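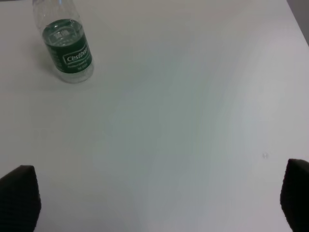
一张几乎空着的白色桌面，和一台夹爪张开的机械臂

Estley共用工坊在一栋老印刷厂的二楼，楼下是修自行车的铺子，楼梯窄，搬东西得侧着身子。Bram Timmermans和Byung-chul Gil租了靠里面的工位，租金按月付，含电，不含暖气。从去年冬天开始，他们在那里做一台桌面机械臂。

机械臂叫Clesell，名字是Timmermans取的，没有什么含义，他说只是念着顺口。六个关节，臂展不到一米，底座用螺栓固定在桌面上，末端是一副两指夹爪，腕部装着一颗小摄像头。他们给它定的第一个任务很普通：从桌上抓起一瓶水，移到另一边，放下，不碰倒。

Timmermans以前修电梯，干了十多年，后来因为膝盖的毛病转去做办公室里的图纸工作。Gil在一家做包装设备的公司写程序，下班以后过来。两个人都不是学机器人出身的，认识是因为工坊里的一台钻床，当时都在排队等着用。

“一开始想做的是能帮忙分拣螺丝的东西，”Timmermans说，“后来发现螺丝太难了，改成水瓶。”

第一版手臂用了3D打印的连杆。打印件轻，改起来快，一晚上能出两根。问题在第三个关节，那里受力大，手臂伸直以后会慢慢往下垂，夹爪到位时总比程序里算的低一截。Gil在软件里加了补偿，能用，但换个姿势又不准了。两个星期以后他们把大臂换成铝管，接头请工坊里会车床的Kálmán Rácz帮忙加工。Rácz收了材料钱，另外要了他们一卷没拆封的黑色耗材。

换了铝管以后下垂基本没有了，但手臂重了，原来的电机带不动。于是又换电机，换了电机要换驱动板，换了驱动板发现电源不够。Timmermans有一个记账的本子，到三月为止，总共花掉2317欧元，其中不包括烧坏的那两块板子，因为他单独记在了另一页上。

夹爪改的次数最多。最早的手指是光面塑料，夹瓶子会打滑，夹紧一点，瓶身又瘪下去。后来试过自行车内胎、鼠标垫和桌脚的防滑贴。内胎有味道，防滑贴几天就卷边。现在手指上的是一层带细纹的黑色软垫，裁好以后粘上去，四角要压一夜。

“软垫的厚度比材料重要，”Gil说，“太薄了没有余量，位置差一点就夹不住。太厚了，手指张开的时候会碰到旁边的东西。”

塑料瓶是个麻烦的目标。瓶壁薄，透明，反光，里面的水也会晃。摄像头看过去，透明的地方经常跟白色桌面混在一起，瓶肩和瓶颈尤其难认。他们手边常用的一瓶怡宝，标签是深绿色的，裹在瓶身中段，上面是白字的Cestbon。标签成了程序能抓住的东西：先找绿色的一块，再从那里往上往下推算瓶子的轴线和底部的位置。

这个办法有局限。换一瓶标签是浅蓝色的，识别率就掉下来，标签撕掉的瓶子则完全找不到。Gil知道这一点。他的打算是先把一种瓶子做稳，再去处理别的。Timmermans不太同意，他觉得应该早点用各种瓶子混着试，免得程序写得太死。这件事两个人争过几次，目前是按Gil的做法来。

腕部摄像头的位置也改过。原来装在手臂外侧，拍到的范围大，但手指快接近瓶子时会把瓶子挡住，最后几厘米等于闭着眼睛走。后来移到夹爪上方，往前斜着看，画面下方两个角正好能看见左右手指。手指在画面里有固定的位置，可以当参照，瓶子该落在两指中间的哪一段，量一量就知道。代价是瓶子稍远一些的时候，上半截常常不在画面里。瓶盖看不看得见对抓取影响不大，程序只要标签和瓶底。

灯光是另外一回事。工坊的顶灯是旧的日光灯管，开了有频闪，画面上会滚过一条条暗纹。他们试过关掉顶灯只用台灯，影子又太重，瓶子旁边拖出一块深色，程序有时把它当成瓶子的一部分。现在是两盏灯蒙上描图纸，从两侧打，影子淡了很多。白色桌面在亮的一侧会发白，细节丢一些，Gil说可以接受。

桌子原本是深色的旧工作台，上面有刀痕和漆点。换成白色台面是Lefteris Raptis的主意。他是工坊的常客，做灯具，隔壁工位，经常过来看。他认为背景越干净，前期调试越省力，家里正好有一块拆下来的白色台面，就搬了过来。抬上楼梯时磕掉了一个角，现在磕掉的那边朝墙放着。

正式测试安排在晚上九点以后，那时楼下铺子关门，地板不怎么震。流程是固定的：瓶子放在桌上随便一个位置，手臂从同一个起始姿势出发，夹爪张开，摄像头找瓶子，靠近，合拢，抬起，平移，放下。每一次不管成不成都记下来，写明瓶子大概在桌子的哪个区域，失败的话失败在哪一步。

最近一轮做了247次，成功151次。Gil把数字写在白板上，没有擦。失败的原因里，最多的一类是靠近时手指先碰到瓶身，把瓶子推歪；其次是抬起以后瓶子在手指间转动，放下时底部不平，倒了。倒了倒是不漏水，瓶盖都拧得紧，但会滚，滚到地上要有人捡。

碰歪的问题，他们查到了原因。手臂最后一段走得太快，减速不够，加上第五个关节的减速器有一点空程，手指会在停下来之前多晃一下。改法有两个，一个是换减速器，一个是让最后15毫米走得很慢。换减速器贵，所以先走得很慢。慢下来以后整套动作要多花不少时间，Timmermans站在旁边看，说像在看电梯检修模式。

转动的问题还没有解决。两根手指平行夹住一个圆柱，接触面就是窄窄的两条，稍微偏一点重心就会转。Rosaire Morin提过一个方案，把手指内侧做成浅浅的V形，这样每侧多一条接触线。Morin在Risora做假肢的手部零件，对夹持比他们两个都熟，每个月来工坊一两次。V形手指已经画好图，还没打印。Gil担心的是V形只适合圆的东西，以后要抓盒子就得再换回来。

软件部分，Gil把它叫作Yeom，放在一台旧笔记本上跑。屏幕的合页断了，用一本厚书撑着。程序分成几个互相独立的部分，看图的、算路径的、管电机的，中间用很简单的消息传来传去。他在白天的工作里见过太多连在一起拆不开的程序，不想在自己的东西上再来一遍。代码里注释写得很多，一半是写给Timmermans的，Timmermans会看，也会改，改完经常跑不起来。

急停按钮是最早装上的。红色，大号，固定在桌沿，伸手就能拍到，直接切断电机供电。这是Timmermans坚持的。做电梯的人对这种事不商量。断电以后手臂会往下掉，于是他又在第二、第三关节加了抱闸，断电即锁。抱闸是拆机件，吸合时有一声很响的“嗒”，Raptis在隔壁听得见，刚开始被吓过几次。

他们有没有打算把它做成产品，问过的人不少。Timmermans说没有。成本摆在那里，同样的钱可以买一台现成的小型手臂，精度更好，还有保修。他想要的是每一颗螺丝都知道为什么在那里。Gil的回答不太一样，他说如果抓取能稳定到一定程度，愿意把图纸和代码都放出去，别人拿去做什么都行。至于稳定到什么程度才算，他没有给数字。

图纸目前有一个问题，不全。铝接头是Rácz在车床上边做边改的，尺寸写在一张纸上，纸后来垫了焊台，烫掉了一块。要放出去的话，得把接头拆下来重新量一遍。拆接头就得松开第二关节，松开第二关节，之前的标定全部作废，又要花上一整个晚上。所以一直没有拆。

接下来要做的事情写在白板的另一半：V形手指，第二种标签，整理走线，问暖气。走线确实该整理了，现在从底座到腕部的那捆线用扎带绑在外面，手臂转到最左边时会绷紧。暖气那一条是Timmermans写的，工坊的答复是入冬以前再说。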